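Notes from the Drendance open house, Wargate

I drove up from Medina in May for the Drendance open house, mostly because their invitation used the word "solved" twice in one paragraph. The company writes control and perception software for arms that handle dishes. It rents the upper floor of an old seed warehouse in Wargate, and parking is on the Wustdale side of the tracks, which the invitation left out. I got there a little after 9 a.m. and the coffee was already gone.

The morning started with slides. I have sat through a lot of these and the order never changes: a chart that goes up, a video at double speed, then a list of partners. The chart this time was grasp success on tableware, and it was very high. I asked what counted as a success. A grasp counts if the dish is still held 2 seconds after lift. Whether it gets set down again in one piece is logged somewhere else, and that number had no slide.

To be fair to them, the engineers were more careful than the slides. The grasp planner was rewritten over the winter. The old one fitted a shape to each dish and picked contact points from a table. The new one is a learned policy trained on demonstrations that people record with hand-held grippers, and it outputs a short stretch of motion which the controller then smooths. They have 328 cleaned demonstrations for plates and fewer for bowls. That struck me as thin, and I said so. The reply was that variety matters more than volume, and they change the tablecloth and backdrop between batches so the policy can't lean on the background. I would have liked to see the test where they leave that out. It hasn't been run.

After the slides we went through to the recording tables, where the tooling is. This part I liked more than I had planned to. Each take goes straight into a viewer that shows the wrist video next to the jaw opening and the estimated hand path, all on one timeline. When tracking drops, the bar turns orange, and a reviewer can trim or throw out the take on the spot. Plates get held at the rim, which gives the planner a thin curved edge to find and a glossy surface to be fooled by. 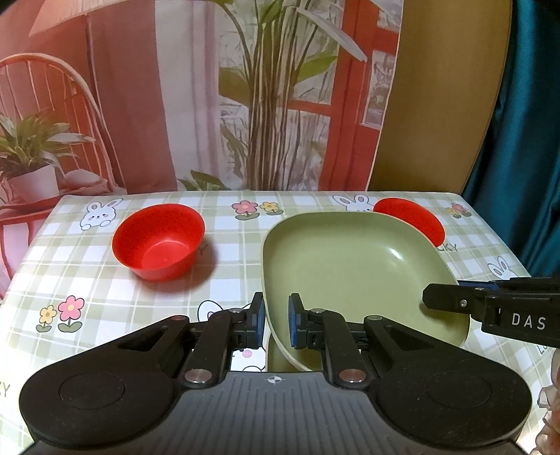
Does the software know when a dish starts to slip?

Only indirectly: it compares the jaw opening it asked for with the one it measures, and a sudden change raises a flag.

There is no force sensing at the fingertips. A slow slide that leaves the opening unchanged goes right past that check, and the team agreed that it does. They hope the camera will pick it up. Maybe so, but the perception model runs on a delay, and by the time a tilted plate looks different enough the arm may be well into its next motion. I asked for the delay and was given "low." After lunch a different engineer gave me a figure of around 700 milliseconds for the full loop on the older computer – a long time to be holding a plate you are losing.

The live demo used the stored policy on one arm and ran 18 attempts. I wrote down every one. Most were fine, a few were ugly, and on two of them the arm hovered over a bowl, backed off and tried again from the same angle. Planning people call this a retry. I'd call it a loop with a counter on it, and when the counter ran out the arm parked itself and waited for a person to press a key. The log said "recovered."

I did come away thinking well of the replay tool. It takes a failed attempt and steps through what the policy saw, frame by frame, beside the closest training takes. With the bowl failures, the nearest matches were all plates. That told me more than the whole slide deck, and it came up only after someone in the back asked.

A few practical notes for anyone going to the next one. Eat first. Bring your own list of objects, though they will want it a week ahead. Ask for the place-down numbers before the demo starts. I've sent a written request for mine and will add them to this page if they arrive.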